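작은 투명 용기로 겨울 장식 만들기: 흰 돔 뚜껑과 빨간 태그

Basside 공방 노트 / 글: Tanner Leclerc / 2026년 10월 24일 토요일
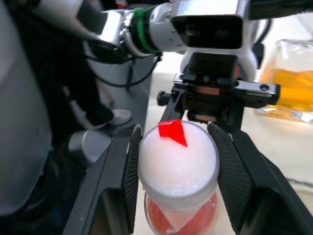
투명 용기에 붉은 주황색 내용물, 흰 나사 뚜껑과 반짝이는 폼 돔, 그 위에 빨간 태그.

12월 선반 장식용으로 매년 만드는 소품입니다. 작은 플라스틱 용기의 뚜껑 위에 흰 폼을 둥글게 얹고, 빨간 반투명 태그를 올려 마무리합니다. 손이 가는 작업은 30분이 안 걸리지만 접착제 마르는 시간이 길어서 이틀로 나누어 하는 편이 편합니다.

준비물

나사 뚜껑이 있는 작은 투명 플라스틱 용기
뚜껑 지름과 같거나 조금 큰 흰색 폼 볼
속에 넣을 붉은 주황색 장식 모래
폼용 접착제
흰색 또는 투명 글리터
빨간 반투명 플라스틱 시트
커터칼, 가위, 붓, 종이 깔때기, 고운 사포

용기는 세로 홈이 있는 흰 뚜껑이 달린 것을 고릅니다. 홈이 있으면 폼을 붙인 뒤에도 손가락으로 잡고 돌리기 쉽습니다. 저는 Edis의 작은 병을 씁니다. 한 상자가 26개들이입니다. 다른 제품을 써도 되지만 바닥이 평평한지 확인하세요.

1. 용기 씻기

미지근한 물에 주방 세제를 조금 풀어 용기와 뚜껑을 씻습니다. 뚜껑 안쪽 나사산까지 헹군 다음 거꾸로 세워 하룻밤 말립니다. 물기가 남은 상태에서 모래를 넣으면 벽에 달라붙고, 나중에 털어도 잘 떨어지지 않습니다. 라벨 자국은 식용유를 묻힌 휴지로 문지른 뒤 다시 씻어 냅니다.

2. 폼 자르기

폼 볼을 반으로 자릅니다. 칼날은 새것을 쓰고, 한 번에 누르지 말고 볼을 돌려 가며 얕게 여러 번 긋습니다. 무딘 칼로 자르면 알갱이가 뜯겨 단면이 거칠어집니다. 자른 면은 사포에 대고 원을 그리듯 가볍게 문질러 평평하게 만듭니다. 뚜껑에 얹어 보고 너무 크게 튀어나오면 아래쪽 둘레만 조금 갈아 냅니다.

3. 글리터 입히기

접착제와 물을 2 대 1로 섞어 둥근 면에 얇게 바릅니다. 종이를 깔고 글리터를 위에서 뿌린 다음 살짝 두드려 남는 것을 털어 냅니다. 두껍게 바르면 폼의 질감이 묻히니 한 겹이면 됩니다. 표면이 약간 오톨도톨하게 남아 있는 쪽이 눈처럼 보입니다. 손대지 말고 두 시간 말립니다.

4. 속 채우기

종이 깔때기를 용기 입구에 꽂고 모래를 조금씩 붓습니다. 저는 Jodard의 275g 봉지를 사서 나누어 씁니다. 가격은 1,985원이었습니다. 입구까지 꽉 채우지 말고 나사산 바로 아래에서 멈춥니다. 용기를 책상에 톡톡 쳐서 가라앉히고, 부족하면 조금 더 넣습니다. 나사산에 묻은 모래는 마른 붓으로 쓸어 냅니다.

밝은 부분을 내고 싶으면 이 단계에서 연한 색 모래를 벽 쪽에 조금 흘려 넣습니다. 이쑤시개로 벽을 따라 찔러 내리면 세모꼴 무늬가 생깁니다. 한번 만든 다음에는 흔들지 마세요.

5. 뚜껑과 돔 붙이기

뚜껑을 먼저 끝까지 잠급니다. 윗면에 폼용 접착제를 가장자리에서 안쪽으로 조금 들여 바르고 1분쯤 두었다가 돔을 얹습니다. 순간접착제는 폼을 녹일 수 있으니 쓰지 않습니다. 옆에서 보면서 돔이 기울지 않았는지 확인하고, 마스킹 테이프로 가볍게 고정해 하룻밤 둡니다.

6. 빨간 태그 올리기

시트를 가위로 작게 자릅니다. 모양은 각이 지게 잘라도 되고 리본처럼 잘라도 됩니다. 가운데를 자 모서리에 대고 접은 뒤 손톱으로 눌러 자국을 냅니다. 두꺼운 시트는 다시 펴지려고 하므로 접은 채로 집게에 물려 10분쯤 둡니다.

돔의 정중앙보다 한쪽으로 살짝 치우치게 놓고 모서리 하나가 비스듬히 아래를 향하게 하면 자연스럽습니다. 위치가 정해지면 접착제를 이쑤시개 끝에 찍어 한 점만 바릅니다. 이름을 쓸 때는 붙이기 전에 유성펜으로 씁니다.

보관

직사광선이 드는 창가에 두면 색이 바랩니다. 시즌이 끝나면 하나씩 휴지로 감싸 상자에 세워 넣습니다. 눕혀 두면 안의 무늬가 섞입니다. 글리터가 떨어진 곳은 3번의 접착제를 조금 발라 다시 뿌리면 됩니다.

어린아이가 있는 집에서는 손이 닿지 않는 높이에 두세요. 뚜껑이 열리면 모래가 쏟아지고, 태그도 작아서 입에 넣을 수 있습니다.

다음 글: Zacharias 종이 상자로 소품 보관함 만들기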